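2020-03-06
Glaze notebook, the Hakska tiles again

Opened the kiln first thing, before my coat was off, and the crawling is still there. Less of it, mind, and mostly on the lower shelf, but you can't send a tile out with a bald patch on the corner and call it character. Muireann thinks we could sell the worst ones as seconds. I think we could use them to level the shed.

So, where we are. There were 58 test tiles in this firing, half on the old buff body and half on the new stuff from Şimşekoğlu. Same white matt on everything, same brush for the waxed backs, same bucket. I stirred it myself and sieved it twice, so I'm not having anyone say it was lumpy. The buff tiles are lovely: soft, a bit like eggshell, no pinholes worth mentioning. The new clay is where the trouble is. The glaze pulls back from the edges and sits there in a fat little roll, and on a few tiles it has given up in the middle as well.

Enda's theory is dust. He says the new tiles were left out on the open rack while he was fettling, and he's probably right that they weren't wiped down (I did the wiping, and I can't swear to all of them). My theory is that the coat was too thick. The new body is thirstier, it drinks the water out of the glaze in no time, and if you dip at the usual count you end up with far more on the tile than you think. I scratched through a spare unfired one with a pin and the layer was very nearly double what I get on the buff.

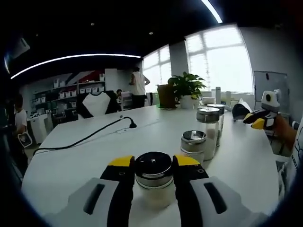

Both could be true, of course, which is annoying. What I'd like to do is split them properly this time: wiped and thin, wiped and thick, dusty and thin, dusty and thick. Malachy groaned when I said that, but he has a batch of mugs he wants in the same firing so he's not in a position to complain.

Firing notes. Programme on the Flisonik as before, slow at the start, with a hold at 1,000 degrees for 40 minutes and then on up to the top. I sat with it for the hold and the reading hardly moved, so I'm happier with the new thermocouple than I was. Cones on the middle and top shelves went over nicely together. The bottom one was stiffer than I'd want, barely leaning. That would fit with the matt looking drier down there. It might also be why the crawled patches haven't healed at all on the lower shelf, whereas further up a couple look as if they started to close over again. Worth thinking about.

The bottom of the Gallow has always been cool. Polyxeni says it was cool when she bought it and she just puts things she doesn't like down there. I've raised the bottom shelf a touch on taller props for next time and left more of a gap near the door. If that doesn't help I'll have a look at the lower element, which is looking a bit tired on the left (some of the coils are leaning like washing on a line).

Other bits. Took the hydrometer to the glaze bucket after lunch. It was thicker than what I'd written on the lid in October, quite a lot thicker! Somebody has either topped it up with dry mix or let it stand with the lid off, and it may well have been me. Let it down with water a cup at a time until it ran off the glove in a thin skin, then wrote the new reading on the lid and crossed out the old one. PLEASE measure before dipping, whoever is reading this.

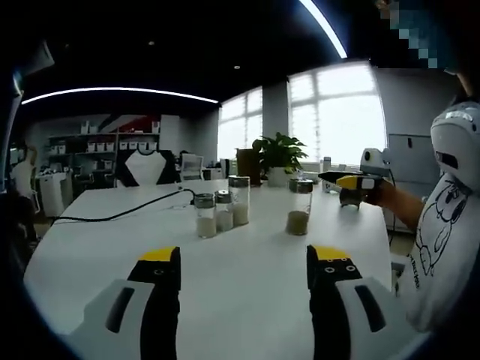
Rocío rang from the Hakska end. They still want the white, they don't want the grey, and they've now decided the splashback runs round the window as well, so we need edge tiles with the glaze carried over on one side. That's exactly the place where ours is crawling. I said yes in a very cheerful voice. She'll send the drawing, and I've asked her to mark which edges show, as I don't want to be glazing all the way round for no reason.

To do, in no order:
Soft bisque for a few of the new tiles, and a few hotter to see if it takes some of the thirst out of them.
Damp sponge on every tile, then leave overnight before dipping.
Quick dip, count of 2, no dawdling.
Ask Şimşekoğlu what grog is in that body.
New kiln wash on the bottom shelf, it's flaking.
Find my good pin tool. Malachy, I'm looking at you.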